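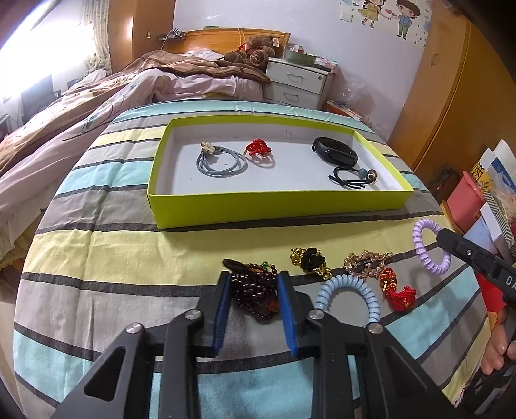 Hair ties and a fitness band in an open box on a striped bed sheet.

Why elastic gives up

A hair tie fails in two stages. The first is relaxation: held at a fixed stretch, the rubber slowly loses the force with which it pulls back. The second is permanent set, the length it keeps after the load is gone. Owners notice the second and blame it on cheap material, though the first has usually done the damage.

Most covered elastic has a core of natural rubber or spandex inside a braided sleeve of polyester or nylon. The sleeve limits how far the core can travel. When it is braided tightly, the cord stops before the rubber is overworked. A loose sleeve feels softer in the store and lets the core reach strains it cannot recover from.

Jitendra Nigam tests narrow elastics for Trelovik, a trim supplier. His standard sample is a 245 mm length of cord, cycled 1000 times to double its length and then left flat for an hour before measuring. "The rest period matters," he says. "Measure right away and you are reading recovery that hasn't finished." Natural rubber samples in his June series kept 7 percent of the added length. Spandex kept less but lost force sooner when warm.

Heat is the main accelerant. Body oil comes next, since natural rubber swells in it and the swollen core rubs against the braid. Sunlight and ozone attack the surface, and a stretched cord cracks far sooner than a slack one. A tie left wound around a brush handle is aging under load all day.

The join is a separate problem. Glued ends tend to part at the edge of the glue, where a stiff section meets a flexible one. Knotted ends hold longer but add bulk. Anong Onsri, who designs accessories at Gikano, moved to a fused joint two years ago and now rejects any batch in which the joint opens below 195 newtons — a limit she admits is high for something that holds a ponytail.

Her storage advice is short: slack, dry and in the dark. Wash in cool water with mild soap, and keep cords off the radiator.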